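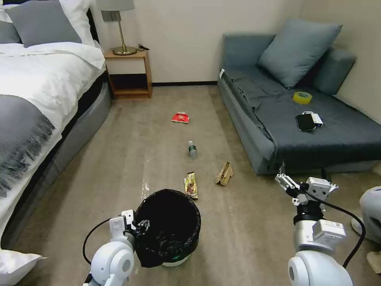
A bedside table with a lamp, next to a bed with gray pillows.

How to Make a Calendula Oil and Use It in a Simple Salve

Calendula officinalis, the pot marigold, is one of the first plants I learned to work with, and I still make a new batch every summer. My grandmother in the village of Balogh kept the dried flowers in a flour bag behind the stove. I use glass jars, but the method is almost the same as hers.

Please do not confuse it with the French or African marigolds from the garden center. These are Tagetes, a different plant, and they are not used for this oil. If the label does not give the Latin name, leave it on the shelf.

What you need

Dried calendula flowers, whole heads if you can get them
Olive oil or sunflower oil
A clean glass jar with a lid
A piece of cotton cloth or a fine strainer
Beeswax, if you want to make the salve
A kitchen scale
Small tins or jars

Drying the flowers

Pick the heads in late morning, when the dew has gone and the flowers are fully open. They should feel sticky under your fingers. This stickiness is resin, and it is what you want in the oil. Do not wash them. Shake them a little so the insects can leave.

Spread the heads in one layer on paper, in a warm place without direct sun. The petals dry quickly, but the green center keeps water for much longer, and this is where most people make their mistake. Break one head in half before you decide that it is dry. If the center bends and does not snap, wait more days. Wet plant material in oil can go moldy, and then the whole jar must be thrown away.

Making the oil, slow method

Fill the jar halfway with dried flowers and pour the oil over them until they are well covered. Stir with a dry stick or the handle of a spoon to let out the air. After one day look again, and add oil if some flowers stand above the surface.

Close the jar, put it in a paper bag, and keep it in a warm spot for 4 weeks. Shake it when you remember. Some herbalists leave the jar in full sun. My teacher, Enikő Lengyel, was strongly against this, and I follow her, although I have seen good oil made both ways.

Strain through the cloth and squeeze well. Let the oil stand overnight, then pour off the clear part and leave the cloudy drops at the bottom.

Making the oil, fast method

Put the jar without its lid in a pot with a few inches of water, over the lowest heat, for three hours. The water should steam but never boil. Be careful that no water gets into the jar, and do not leave the stove alone. The color comes out a little paler than with the slow method, at least in my kitchen.

From oil to salve

For 200 grams of oil I take 25 grams of beeswax. This gives a soft salve that melts on the skin. In hot weather I take a little more wax.

1. Warm the oil and the wax together in a bowl over hot water, until the wax is fully melted.
2. Put a drop on a cold plate and wait one minute. If it is too hard, add oil. If it is too soft, add wax.
3. Remove from the heat and, if you like, stir in a few drops of lavender essential oil.
4. Pour into the tins and do not move them until they are firm. Close them only when they are cold — otherwise water collects under the lid.

Write the name and the month on every tin. I keep mine for one year in a dark cupboard, and I throw it out earlier if it smells like old nuts.

How I use it

I rub a small amount on dry hands and elbows in the evening, and on heels before I put on cotton socks. Judit Dobos, who gardens without gloves, uses it on her knuckles all winter. Traditionally the plant was also used for small scratches, but I would not put any salve on a deep, open or infected wound. For this you need a doctor.

Who should be careful

Calendula belongs to the daisy family. If you react to ragweed, chamomile or chrysanthemums, you may react to this plant too. Try a little on the inside of your arm and wait a full day. If you are pregnant or have a skin disease, ask your doctor or pharmacist first. Do not use homemade salve near the eyes.

A question from a reader

Felista Nyanda asked if coconut oil can be used. It can, with the fast method. The salve will be firm in a cool room and very soft in a warm one, so start with less wax and test on the cold plate more than once.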